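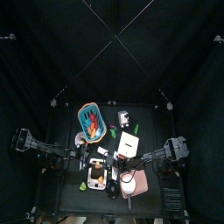

A reader in Rodar wrote to this magazine in July to ask why a toy kitchen, bought with care and much loved, should be the one thing in the house that can never be put away. The stove had its place, the reader explained, and so did the table. It was the food that travelled. Vegetables were found in the laundry and under the couch, and the bowls had joined the real ones in the cupboard.

The complaint is a common one, and it deserves a considered answer. Play food is small, bright and plentiful, and it is sold in sets that encourage accumulation. A first birthday may bring a basket of fruit, a second the pans, and a grandparent will generally supply an appliance. Within a few years the household owns a pantry that it did not plan.

The Lanton Toy Library has dealt with this matter for longer than most families. It lends 29 kitchen sets from a converted shopfront, each of them returned, checked, washed and shelved before it goes out again. The library's handling notes, revised last year, have been adopted by the childcare centre at Tavedholm and are given to every new member with the first loan. Much of what follows is drawn from them.

The notes begin with the basket. A slatted plastic basket is preferred to a lidded tub on two grounds: a child can see what it holds, and air can pass through it after washing. Lids are discouraged for children under four, who tend to empty a closed container completely in order to learn what is in it. The basket should be shallow enough that a small arm can reach the bottom. Where a family has more food than one basket will hold, the library recommends putting the surplus out of sight and exchanging it every few weeks – a practice that also renews interest in pieces long ignored.

Cookware is treated separately. Pans, trays and bowls do not sit well among fruit and vegetables, and they take up the space that the smaller pieces need. The library stands its trays on edge in a rack and nests its bowls by size. At home, a single low shelf will serve. The notes advise against hanging pans on hooks above a play surface, however attractive the arrangement may look in a catalogue.

Toy appliances present a different difficulty. They are the heaviest pieces in most sets and often the most fragile, with knobs and doors that suffer when they are tipped in with everything else. The library keeps them upright at the back of the shelf or bench, with the lighter items in front. Batteries, where there are any, are removed before storage and the compartment is checked for corrosion when the toy comes back into use.

On washing, the guidance is plain. Hard plastic pieces without batteries, paper labels or internal cavities may be washed in warm water with ordinary dish soap, rinsed and left to dry on a towel overnight. Hollow vegetables should be squeezed or shaken first, and any that retain water should be retired. Wooden food is wiped with a damp cloth and dried at once. Electrical toys are wiped only. The library sets aside 50 minutes for a full kitchen set, sorting included, though a family with one basket will need a good deal less.

Colour is the subject of some disagreement. The Marchetti Early Years Centre asks children to sort food by colour at the end of each session, and reports that the activity is popular and the floor is clear by 9 minutes past the bell. The Lanton notes take a more relaxed view. Children at play make their own categories, they observe, and a carrot may quite properly belong with the frying pan if it is on its way to becoming soup. The notes ask only that food goes into the basket and cookware goes onto the shelf.

Dark cloth or a plain mat under the play area is also suggested. Bright pieces show clearly against it, including the little ones that are otherwise discovered by bare feet, and the edge of the mat gives the child a boundary for the game.

As for the reader in Rodar, the couch has since been moved and a quantity of vegetables recovered. The bowls remain in the cupboard, where they are reported to be in daily use.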